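Workshop > Notebooks > Mirkau trial

Saturday, late morning, second coffee

Picking up where I left off on the Mirkau simulator license, with apologies to whoever has to read my notes later (hello, Merike!). The two-arm house package loaded without a fuss this time, once I'd moved it off the shared drive, which I should have done in June when Ozoliņš first sent the installer. It comes with 14 interiors and a promise of 2,000 household objects, and I haven't opened even a fraction of them, but the ones I've tried are nicely made and the wood looks lovely, if you care about that sort of thing, and I do a little.

Spent most of the morning on doorways and carrying small things with the right arm. Grip settings are easy to find. The camera tilt is another story, and I went back and forth on it for ages before leaving it steep. 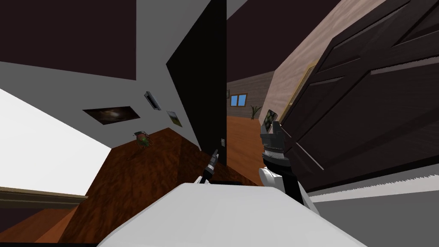 Merike Sakalauskas wants to know if we should take this or the Clinance bundle, and I keep going back and forth. Clinance has the better manual by a mile, but the seat price is 119 a month against 55 here, and I like these rooms more. Still to do: ask Ozoliņš about door hinge friction, try the Brovstead kitchen, save my settings BEFORE closing the window.

3 comments | 2 shares

Recent entries
Gripper pads, second batch
Clinance demo notes
Where the spare cables went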